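How to nest a mismatched set of plastic cups and bowls (and get the cupboard door to shut)

Posted July 3, 2020 by Mared Prothero

If you have kids, or have ever had kids, or once hosted a single birthday party, you own The Cupboard. Ours is the low one beside the fridge and it's where all the coloured plastic goes to live. Picnic bowls, bathtub stacking cups, the little ones that came free with something, and the Bukero set my sister-in-law Eluned gave us when the twins were small. Back in March I opened the door and a bowl rolled out and under the stove, and I decided I'd had enough.

The good news is that you don't have to get rid of anything! You just have to nest it properly, and it took me 20 minutes once I knew what I was doing (the first go took most of an afternoon, but I'll save you that).

What you'll need

A table with some room on it
A cloth to put over it, plain and dark if you've got one
A tea towel
All of your plastic cups and bowls, and I do mean all of them, so check the sandbox and the car

I like a cloth for two reasons. The cups don't skid when you set them down, and it's much quieter, which matters if somebody is napping. Mine is an old dark one that we used to bring out for card games. A bedsheet folded in half does the job too.

Step 1. Wash and dry everything

Don't skip the drying. If you nest plastic that's even a bit damp, the cups suck onto each other and you'll be standing there in a week's time twisting and swearing. I wash mine in the evening and leave them upside down on the rack until morning, then go around the insides with the tea towel anyway.

Step 2. Find your mother bowl

That's what we call it in our house, sorry. It's the piece with the widest mouth that you're going to build into. Put it toward the middle of the table and set everything else loosely around it so you can see all your rims at once. Leave yourself a clear patch of cloth on the side where you're standing.

Go by the rim and forget about height. A tall skinny cup will fit inside a squat wide one quite happily, but it never works the other way around.

Step 3. Work inward

Pick up the next widest piece and lower it straight in. Then the next widest, and so on down. Don't press! Let each one drop under its own weight, and if it stops high with a big gap underneath, take it out again – you've missed a size and something else belongs in between.

Colours are your friend at this point. Looking straight down you get a ring for every cup, and if two neighbours are different colours you can tell right away whether one is sitting crooked. If yours are all the same colour you can do it by feel, running a finger over the edges.
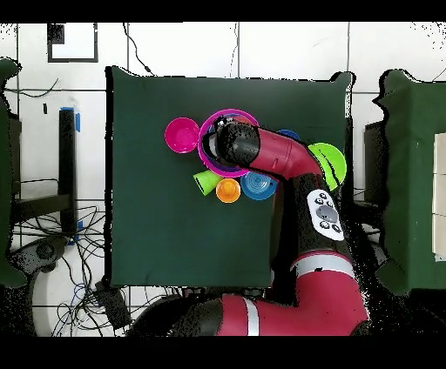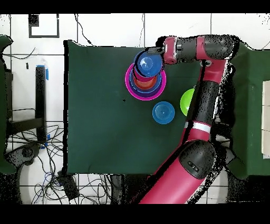 Step 4. Test before you commit

Hold each new cup over the opening for a second before you let go. It sounds fussy but you get a pretty good idea of whether it's going to clear the rim of the one below, and it saves pulling half the stack apart to rescue something that's wedged. My neighbour Dilwyn does his by dropping them in from a height, and he owns a cracked cup or two as a result.

Step 5. Start a second stack for the oddballs

You will have leftovers. Two pieces that are exactly the same size won't nest nicely, and neither will anything with a handle or a flared foot. I used to try to force them and I don't anymore. Duplicates go in a stack of their own, and anything with a handle hangs on a hook inside the door. We had 22 pieces altogether and ended up with three stacks, which fits on one shelf with room left for the lunch boxes.

Step 6. Put it away the right way up

I store ours open end up, with the biggest bowls at the back. Upside down keeps the dust out, but then you lift the big one and the whole family comes out over your feet. If dust bothers you, lay the tea towel over the top.

If two cups are already stuck

Fill the inner one with cold water and stand the outer one in warm water (warm from the tap, not boiling) for a couple of minutes. The inside shrinks a hair, the outside loosens, and a gentle twist should do it. A drop of dish soap around the join helps with the really stubborn ones.

Getting the kids to keep it up

Mine are four and they'll do the whole set by themselves now, as long as I call it a race. Start little ones off with just three sizes that are really different from each other, and add the in-between ones later. They'll put a small one in too early and get stuck, and I try very hard to keep my hands in my pockets while they work it out. Iolo always goes for the orange one first no matter what, so he's had a lot of practice at starting over.

Next up is the container lids drawer, and I'm taking suggestions for that one because I've got lids in there that don't fit anything we own.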